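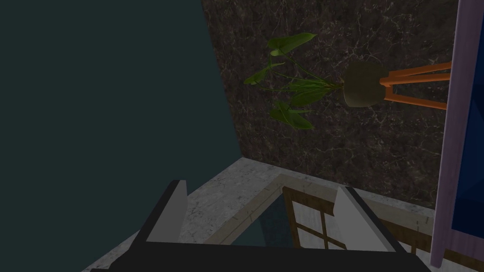
**Anstoß im Siebener-Rugby: Wie fange ich den hohen Ball sicher?**

3164 Aufrufe

**Thijs Kramer**

Guten Abend zusammen, ich spiele seit einem Jahr Siebener bei einer kleinen Mannschaft in Atlow. Beim Turnier im Juli habe ich drei Anstöße nacheinander fallen lassen, und jedes Mal hat der Gegner daraus einen Versuch gelegt. Flache Pässe fange ich ohne Mühe. Nur wenn der Ball von oben kommt und gleichzeitig jemand auf mich zuläuft, schließe ich die Hände zu spät oder mache im letzten Moment einen Schritt zurück. Unser Trainer sagt, ich soll mutiger sein, aber damit kann ich wenig anfangen. Gibt es Übungen, die man auch zu zweit machen kann? Wir haben nur einen halben Platz und am Abend kein gutes Licht.

**Chang-ho Seo**

Hallo Thijs, ich hatte das gleiche Problem auf dem Flügel. Zuerst die Füße: Stelle dich seitlich, sodass eine Schulter zum Gegner zeigt. Wenn der Ball dann doch von der Brust abspringt, fällt er eher nach hinten zu deinen Mitspielern, und es ist kein Vorball.

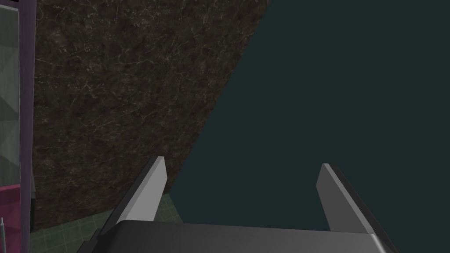

Die Hände müssen früh nach oben, schon wenn der Ball den höchsten Punkt verlässt. Viele halten sie zu eng zusammen und klatschen dann gegen den Ball. Halte sie lieber weit auseinander und nach oben, wie die zwei hellgrauen Finger auf dem Bild, mit einer offenen Lücke dazwischen. Die Ellbogen bleiben dabei nahe beieinander, damit der Ball nicht durchrutscht. Danach ziehst du ihn sofort an die Brust.

Zu zweit haben wir es so geübt: Einer wirft den Ball senkrecht hoch, der andere läuft fünf Meter an und fängt ihn im Sprung.
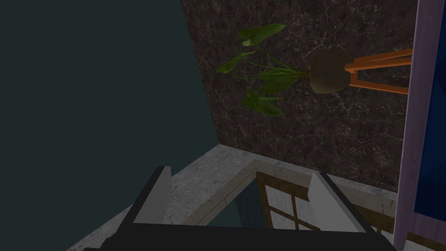 Später kommt der Werfer nach dem Wurf langsam entgegen und berührt den Fänger nach der Landung leicht mit einem Schlagpolster an der Hüfte. So gewöhnt man sich an den Kontakt. Ich habe in einer Vorbereitung 600 Bälle so gefangen und danach beim Anstoß viel weniger gezögert. Bei schlechtem Licht würde ich niedriger werfen.

**Colin Inskip**

Einfach rufen! „Meiner!“, und zwar laut. Bei uns in Fogh fielen die meisten Bälle herunter, weil zwei Leute gleichzeitig hingingen.

**Kirsty Bickerstaff**

Ich stimme Chang-ho zu, mit einer Ergänzung: Lauf in den Ball hinein und warte nicht darunter. Wer steht, verliert gegen jemanden, der springt – auch wenn er größer ist. Ein Knie darf beim Sprung nach oben, aber den Fuß bitte nicht gegen den Gegner strecken, sonst gibt es einen Straftritt. 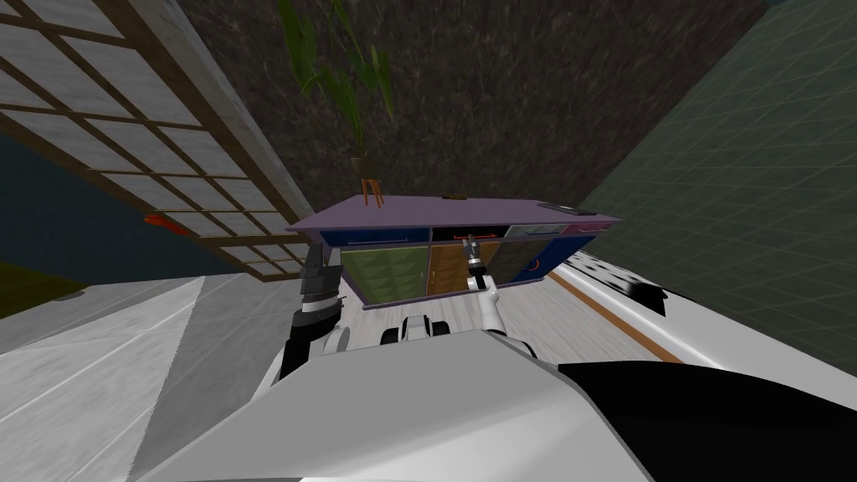

*Offener schwarzer Greifer vor den mittleren Schubladen des Schranks.*

Und sprich mit deinem Trainer, ob dich beim Anstoß jemand heben kann. Dafür braucht man aber mehr als zwei Leute im Training.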